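How to Clean and Condition a Small Leather Wallet

My first good wallet came from a little shop in Fleswood, and I am a bit embarrassed to tell you how long I carried it before it occurred to me that leather needs looking after. I've had it for over 31 years now, and it still closes properly, so if yours has been neglected for a while, please don't feel bad! An evening of gentle attention does wonders, and it's a lovely job to do with the radio on.

What you'll need

Two soft cotton cloths (old T-shirts are perfect)
A soft toothbrush you don't mind giving up
A small bowl of lukewarm water
Mild saddle soap
A neutral leather conditioner
A cotton swab or two

Start by emptying everything out, and I do mean everything. Receipts, stamps, the dry cleaning ticket from last July. Turn the wallet upside down and tap it over the sink, then run the dry toothbrush along the fold and into the corners of the pockets, where the grit likes to settle. Mei Baptiste, who taught me most of what I know about leather, used to send me back to the sink two or three times before she'd let me open the soap.

Next, test your soap. Dab a little on a spot that doesn't show, such as the back of a pocket, and leave it for ten minutes. If the color comes off on your cloth, skip the soap altogether and make do with a barely damp wipe.

If all is well, dampen a cloth, wring it out hard, and work up a light lather on the cloth itself. Wipe in small circles from the middle toward the edges so you don't end up with a tide line. Go easy over the stitching, especially if the thread is a light color, because pale thread picks up dye and dirt faster than you'd think. A damp cotton swab is better there than the brush. For a metal snap, wipe it and dry it right away, and keep conditioner off the working parts (mine got so gummy one winter that I had to pry it open with a butter knife).

Clear plastic card sleeves want only plain water and a soft cloth. No soap and no conditioner, or they'll turn cloudy and grab onto your cards.

Leave the wallet open to dry overnight, away from radiators and sunny windows. Then put a pea-sized bit of conditioner on your second cloth and rub it in thinly. Less is plenty. Wait twenty minutes and buff it until the cloth slides.
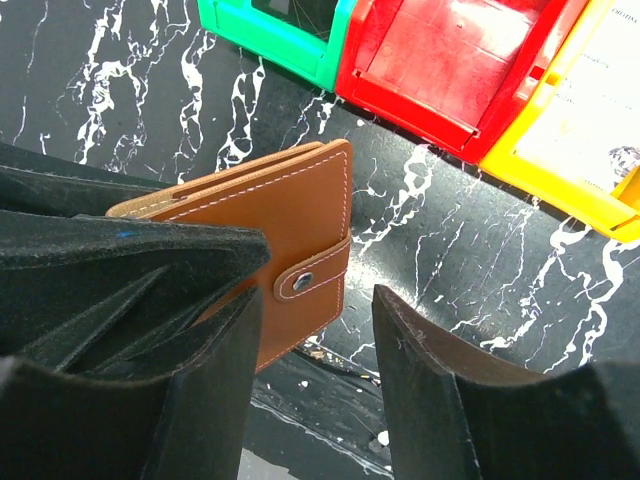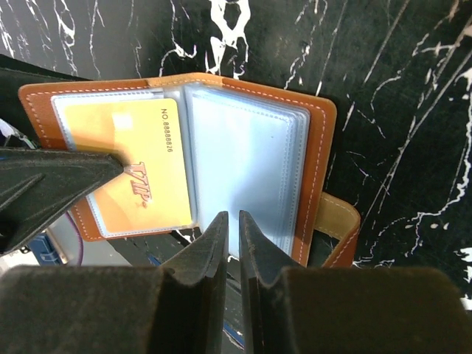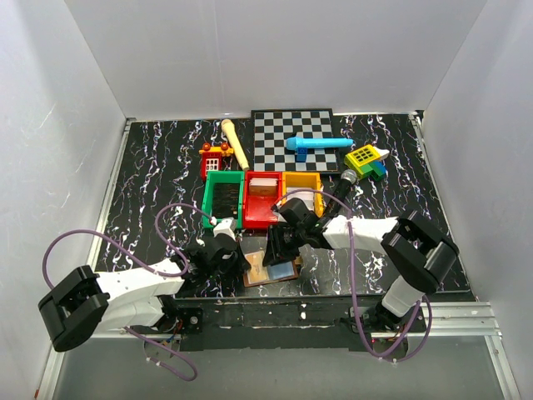
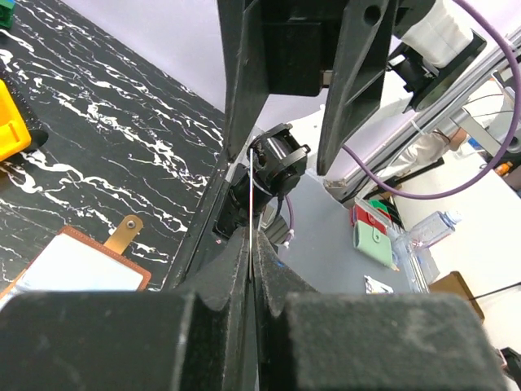

If the leather still feels stiff the next day, give it one more thin coat and another night's rest. Old, thirsty pieces sometimes want a third, but I'd stop there and see how it feels after a week in your pocket.

Twice a year is enough for a wallet you carry every day, and once is fine for one that mostly lives in a drawer. When you fill it back up, try leaving a few cards out. Overstuffing stretches the pockets, and no conditioner I know of will shrink them again.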